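Skendel Tabletop Demos, data card

Status: usable, with reservations. Maintained by Nilmini Bhattacharjee and Greer Gunn. Last edited 31 March 2019.

What is in it
1000 episodes recorded with hand-held grippers, one in each hand, from a head-level view. 200 of them are held out. Splits are by episode, so the same table and the same objects turn up on both sides. Treat any held-out score as a measure of interpolation.
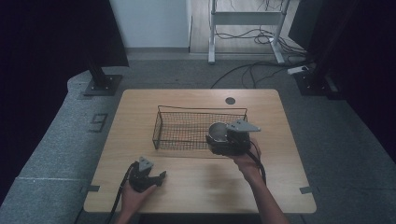 The claim we set out to test is that demonstrations collected this way transfer to an arm with no robot time at all. We are not convinced. Policies trained on the full set did well on objects with solid walls and badly on anything the depth estimate sees through. The black wire-mesh basket is the worst offender, and a large gripper held in front of one end of it hides the part the policy needs most. The gray tape markers on the table edges were no help either when we tried to recover table pose from them.

Known problems
- Left and right grippers differ in size. Widths are not normalized.
- 35 episodes have clock drift between the two hands. Flagged, not removed.
- The cables pull on the wrist. We have no measure of how much this changes the motion.

Comparison with Vallmont
Marloes Martens reran the Vallmont baseline on our split and got a smaller gap than we did. One seed each. Please don't cite either number until the April rerun is in.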